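Ticket: Arm stops short at faucet, sink cell (sim)
Opened by: Sheena Skinner
Assigned to: Lutz Sperling
Site: Andville
Status: Open, waiting on retest

Monday, 9:40 — Skinner
The arm faults on the approach to the faucet. Controller reports a joint limit on the wrist and holds position. Started after we loaded the new kitchen layout from Utton. The old layout runs the same task file with no fault. Restarted the controller twice, no change.

10:15 — Sperling
Please send a render from the hold position and the last 400 lines of the log. Don't jog the arm first.

10:32 — Skinner
Log is attached. Render is below.

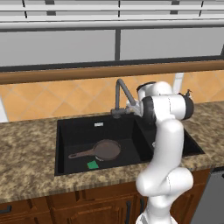
Hold position at the faucet, pan and sponge in the basin.

11:05 — Sperling
Thanks. The log has 17 wrist limit warnings before the stop, all on the last part of the reach. The base offset in the new layout file doesn't match the one in the task file. Someone typed 900 in the layout and the task still has the old value. Set both to 900, clear the saved path and let the planner build a new one. Leave the joint limits alone — they are correct.

1:20 — Skinner
Both files changed, saved path cleared. Do I need to reload the pan and sponge positions too?

1:28 — Sperling
No. Those are set from the sink and not from the arm base. Run the task from home at low speed and post the log. Copy Maritza Pacheco, she keeps the layout files.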